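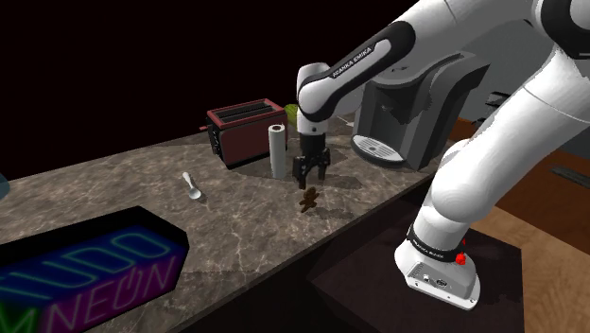 Ticket: simulated arm won't pick up the gingerbread man
Product: Ruangrit kitchen demo, visitor station
Priority: high (open day is 22nd November!)
Status: closed, with one leftover

Opening post

Hello all. I'm getting the visitor station ready for the open day at Badeo and I've hit a snag with the cookie task. The idea is simple enough: a visitor presses the big start key, the simulated Franka arm comes down over the gingerbread man, picks him up off the marble and puts him down by the toaster. It ran nicely in October when we showed it to the Sornano people. Now the arm goes to the right place, fingers open, pointing straight down, everything lovely, and then it closes on thin air and carries nothing across the counter with great confidence.

I've tried it with the old scene and the new one. Same station, same controller settings, and I haven't touched the arm model. In the new scene it fails nearly every time, in the old one hardly ever, so my money is on something that came in with the new kitchen.

Update 1

Right, some numbers. I left it looping over lunch with the new scene: 60 tries, 2 pick-ups. Old scene straight after, 60 tries again, all fine bar a couple where he slid out sideways. So it's definitely the scene (sorry, Penach controller, I did blame you in the corridor).

Things I've ruled out so far:
Lighting. Turned everything up, no change.
The coffee machine. I wondered if the upper arm was brushing it on the way down, as it passes right in front. Took the machine out, no change, put it back.
Finger opening. Wider, narrower, no change.
Restarting the whole lot. Did it twice, felt better, no change.

Update 2

Getting somewhere! I turned on the collision shapes and the marble is sitting a touch higher than it looks. The arm comes down, the fingertips meet the invisible top of the counter and stop, and the cookie is so flat that they never get either side of him. In the old scene the two surfaces matched. I checked the toaster and the paper towel roll while I was in there and they're standing on the drawn surface, with their bottoms slightly sunk into the invisible one, which explains why the roll gave a little hop whenever I reset. I'd been ignoring that hop for days.

Update 3

Dropped the collision shape so it lines up with the marble. The roll has stopped hopping. Ran it again: 92 tries, 80 pick-ups. Much better, but a bit embarrassing if your gran's turn is one of the other twelve.

The misses that are left look like a different thing. He gets gripped too near the head and tips out as the arm lifts. I moved the grasp point down to his middle and slowed the lift, and that's been clean all afternoon. I stopped keeping a tally because I had the visitor leaflets to fold.

Update 4

Tried it on the actual station with the big screen and the start key. Works. One thing for whoever is on duty: if a visitor presses start again while the arm is still moving, it queues a second run and goes off to fetch a cookie that's already over by the toaster. Wait for it to park, then press reset, then start. I've put a sticky label next to the key saying so.

Closing this one. I've opened a separate ticket for the double press, as I'd like it fixed properly before the school visits, but it needn't hold up the open day. The corrected scene is in the shared folder under the Ruangrit name, so please don't load the older copy from the desktop. I'll delete that when I'm next in.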